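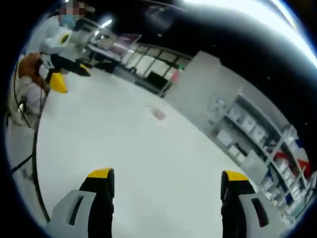

Traltano handheld grippers, yellow fingertips open.

Is the Traltano handheld kit worth it for a small lab, or should we rent first?

Letay Abdella

We want to start recording demonstrations for a tabletop sorting task and do not have much budget. Iltimau sells the Traltano kit as a pair of handheld grippers with a camera on each, the software, and one spare set of fingertips. They also rent the same kit for $400 a week with a setup call included. The purchase quote came with a support contract that runs a year, and they will not drop it.

What I would like to know from people who have used it:

How tiring is it to hold for a full afternoon? Does the cable get in the way when you turn your wrist over? The sales page says the wide camera view covers "the whole workspace" and I don't know how to read that. We have a bench along a wall with a lot of shelves and people walking behind it.

We would have two people collecting and one person checking recordings. The arm we plan to train for is already here, so I only need advice on the collection side. I have to answer Iltimau by Monday.

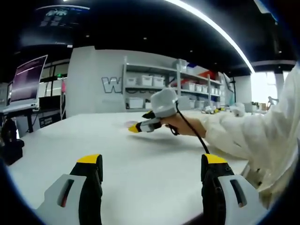
Gripper held just above the tabletop, with the cable trailing from the back.

Damilola Okonkwo

We rented for one week in May and then bought. I would do it in that order again.

Weight: fine for short tasks. After an hour of reaching across a table my forearm was sore and my recordings got sloppy. We switched people every half hour and that fixed most of it. Raise the table if you can. Ours was low at first and everyone was bending.

Cable: yes, it gets in the way. It leaves from the back of the tool, so straight reaches are easy. Turning the wrist palm up is where it pulls. Leave a loose loop and clip it to your sleeve near the elbow. Iltimau sells a clip for this. A plain one from the hardware store works the same.

Camera view: very wide and badly curved at the edges. It will see your fingertips, the table, the ceiling lights and anyone standing nearby. If you have privacy rules, sort those out before you record, as you can't keep coworkers out of a view that wide unless they leave the room. The shelves behind your bench did not sound like a problem to me. What did hurt us was glare. One bright lamp washed out a corner of the picture, and the tracking dropped whenever we faced it. Turn that light off or hang something over it.

Numbers from our week: we recorded 237 demonstrations and kept all but the ones from the first morning, when we had the calibration wrong. Do the calibration again every time you move the table. The manual mentions it once, on a page most people will skip.

The software is the weak part. Export is slow and it names files by time only, so two people recording together will end up with a mess. Make a folder per person before you start. Version 2 is supposed to let you add labels. I have not tried it.

On the support contract, ask for the quarterly one. It isn't on the site but they gave it to us when we asked in writing.

fernpatch

just buy it, renting adds up. the fingertips wear out though, order extra

Jander Bench Notes

Different opinion from the first reply on one point. We used the Traltano kit and the older Fernandes one on the same task, and for us the Fernandes was easier on the hand. Its grip is narrower. The Traltano fingers open wider, so if your parts are bigger than a coffee mug you probably have no choice.

Before paying for anything, collect 100 short recordings of the real task during the rental, train on those, and run the result on your own arm. If Iltimau's format doesn't load in your training code, you want to find out in that week. Ours needed a converter and it took two days to write.

Letay Abdella

Thanks. Our parts are small, so I will ask about the Fernandes as well. I sent Iltimau a note about the quarterly contract and booked the rental. Damilola, did your week include the spare fingertips, or were those only with the purchase?

Damilola Okonkwo

Only with the purchase. Check the pads when the rental arrives and write down any wear before you use it.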